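Laundry room tips from the Makori open day

Posted August 21, 2020 by Hamisi Muli

I went to the open day at Makori for the free coffee and stayed for the laundry. The people from Stillard were showing their robot among the coin-op washers, and 35 of us took turns squeezing into the doorway to watch. I have been doing laundry since childhood and have never drawn a crowd.

What I brought home, apart from a Sulamia tote bag I will now have to wash:

Find out what your drawer is for. Most front loaders have a main wash section, a softener section and sometimes a prewash one. Look for the symbols or dig out the manual. I had been pouring detergent into prewash for 9 years and wondering why my towels smelled like a pond.

Use less soap. Suds left in the cloth make it stiff and give the gray gunk somewhere to live. Start with the lowest line on the cap and work up only if the clothes come out dirty.

Clean the drawer too. On many machines it lifts out if you press the tab at the back - check yours before you pull. Soak it in warm water, go at the corners with an old toothbrush, and leave it open to dry.

Go slowly with plastic parts. The demonstrator said a drawer front is easy to crack if you yank it sideways. I looked at my shoes.

Empty your pockets before you sort, and keep a jar on the shelf for what you find. Mine holds two dollars and a great many screws.

Wipe the door seal after the last load, under the fold as well.

They are back in November with a folding demonstration. I will bring my fitted sheets and we will see who gives up first.

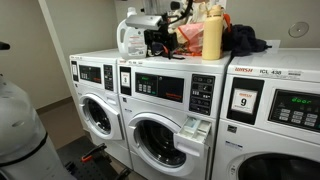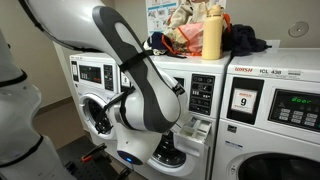
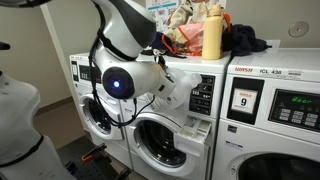 The robot at the washers, with the middle machine's detergent drawer open.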